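Halcombe Ridge Trail: Your Questions

How long is the full loop, and will it wear me out?
It's a full day for most folks, and the high point is 1,341 feet above the parking lot, so you do feel it in your knees on the way back down! Start early, bring more lunch than you think you'll want, and take the long rest at Pastor Rock (the view is better than the one on top, if you ask me).

Can I bring my dog?
Yes, please do. Leashes stay on for the first 200 yards, where the path runs beside the Clemham sheep pasture, and after that it's up to you and your dog's manners.
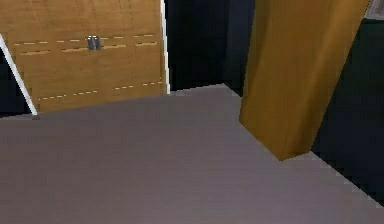
Is there water along the way?
There's a spring just past the second footbridge, and it runs well into July most years, but it can slow to a dribble after that. I carry two full bottles whatever the month and treat anything I take from the spring.

Do I need a map?
The blue blazes are easy to follow, though they get sparse near the Clemham junction, where plenty of people wander left when they want to bear right. A paper map is a nice thing to have in your pocket up there.

Where do I park?
The gravel lot on Halcombe Road holds 50 cars and fills up fast in leaf season.

Last updated 27/03/2019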